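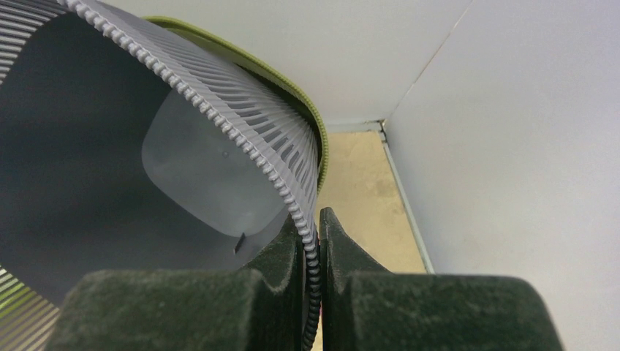 Pouches, Cases and Other Small Things That Zip

By Amancay Troncoso
December

Welcome to the winter gallery, and do pull up a chair, as I never manage to keep these short! The sewing table at Lorkside has been given over to pouches for weeks now (pencil cases, wash bags, a thing for knitting needles that grew and grew), and I promised everyone a page where the details could be looked at slowly, with a cup of tea to hand.

What I love best in a small bag is the mouth of it. A plain outside is all very well, but give me a zip that sweeps round in a big curve and I'm happy for the afternoon. Curves are fiddly, mind you. Iñaki Ortuño unpicked his first one four times and was still cheerful at the end, and his tip is to tack the tape by hand before you go anywhere near the machine. I have done it his way ever since, and I grumble far less.

Lime piping, dark grey lining
A yellow-green trim following the rim, pale zip teeth next to it and stripes in two greys along the tape. I'd never have thought of lime with slate, and now I want it on everything I own, cushions included.

A word on linings, as Nuria Campos asked me. I do like a smooth dark one for anything that will carry pencils or make-up, and I save my pale cottons for bags that hold nothing messier than thread. Cut the lining a whisker smaller than the outer and it sits much more nicely. Nuria cuts hers exactly the same size and presses it into submission, and hers look lovely too, so please yourselves.

If you'd like to try piping, we still have around 200 metres of it in the big drawer, in more colours than is sensible, and you are very welcome to come and rummage. Doors open at 8 in the evening and the kettle goes on shortly after. Bring your own zip if you have a favourite, and a spare needle or two, and don't worry a bit if your corners come out lumpy the first time. Mine certainly did!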